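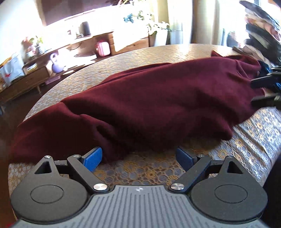 *Slide 1: maroon cloth on a patterned tablecloth.*

Speaker notes -- caring for old table linens at home
Fondthorpe Library, Sep 14, 2020

## Opening (keep it short)

- Thank the library. Mention the handout is by the door.
- Tonight covers washing, stains, ironing and storage. No repairs, that was the July talk.
- Ask who has a drawer they haven't opened in years. Wait for hands.

My own start was a box lot from the Grernov estate sale. 199 pieces, mostly napkins, and a few big damask cloths. I ruined two of the good ones in the first month by putting them in a hot wash with regular detergent. Say this early so people feel free to ask basic questions.

## Washing

Before anything gets wet, hold the piece up to a window. Thin spots show as brighter patches. If there are a lot of them, use a basin and keep it out of the machine.

Dark reds and blues need a dye test. Damp white cotton swab, press on a hidden corner for a minute, look for color. Test each color separately, and test embroidery thread too -- red thread is the usual problem.

Cool water, mild soap, no fabric softener. Soak whites overnight if they are yellow. Change the water when it turns tea-colored. Lift large pieces out on a towel, since wet linen is heavy and old seams will give. 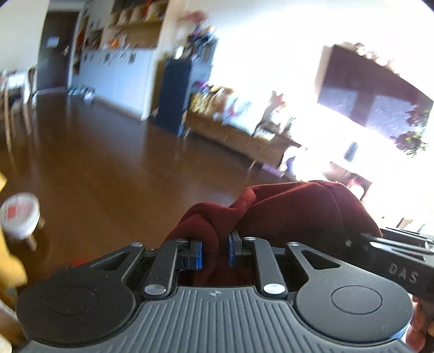
Never wring. Roll the piece in a dry towel, press down, unroll, and repeat with a second towel. Then dry flat if there is room, or over a padded rail. Keep colored pieces out of direct sun.

## Stains

Go slow here, this is where the questions come.

- Wine: cool water first, then soak. Skip the salt.
- Candle wax: freezer, scrape with a spoon, then brown paper and a warm iron.
- Rust: leave it alone or take it to a professional. Chlorine bleach makes it worse.
- Unknown brown spots: one long soak in oxygen bleach, whites only. If they stay, they stay.

## Ironing

Iron damp, wrong side up for embroidery, with a towel underneath. Starch only right before use. Starch in storage draws silverfish.

## Storage

Acid-free tissue, loose rolls for big cloths. If you must fold, refold along new lines twice a year. Cedar chests are fine if the linen doesn't touch the wood.

Show the Cifuentes tablecloth now. It was folded the same way for decades and has split along 11 creases. Pass it around on the board, not by hand.

## Questions

Leave 20 minutes. If someone asks about value, send them to the Zinau textile fair, they do free appraisals in the morning. Put the cloth back in its box before packing up the projector.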